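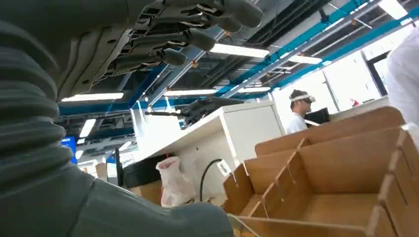 4.2 Overhead lighting and the legibility of surfaces

Workrooms are nearly always studied from the bench down. Ceilings get a line in the methods section, if that, and the line usually gives their height. We take the ceiling first, on the grounds that it decides what anyone underneath can see of their own work.

The ceiling type dealt with in this section is the exposed one, of the sort shown in Figure 6: dark beams, pipes and cable trays left on view, two blue beams running diagonally across, and long fluorescent fittings hung among the lot. Architects call this honest. The people who work under it tend to call it the ceiling, and mention it chiefly when a tube starts to flicker.

Figure 6. Exposed ceiling with long fluorescent fittings, and a white workbench beneath.

Our diary study collected 862 entries from 28 participants at two sites, Vemham and Bech. Of these, 111 concerned light. Very few complained that there was too little of it. The common grievance was glare from white worktops, which participants had mostly chosen themselves, from a catalogue, for looking clean. One Vemham participant recorded losing the same white cap on the same white bench on three occasions in May, and finding it each time with an elbow.

Long fittings in parallel rows do one thing well: they soften shadows, so that a hand reaching over a task does not black it out. They do little for the space under a bench, where storage goes by habit and where light gives up early. Entries about things "gone missing" below worktop height outnumbered those about things missing on top, and several of the missing items had been put there by the person looking for them. Cherkaoui and Bouchard (in preparation) treat this as a problem of labelling. We suspect a torch would settle most of it.

Bench height was fixed at 900 mm at both sites, so we can say nothing useful about its effect on glare - a limitation we noticed after the diaries had been printed. Nor did we control for worktop finish. Vemham replaced two of its white tops with grey ones midway through the study, for reasons unconnected with us, and entries from those benches are reported separately in Section 4.3.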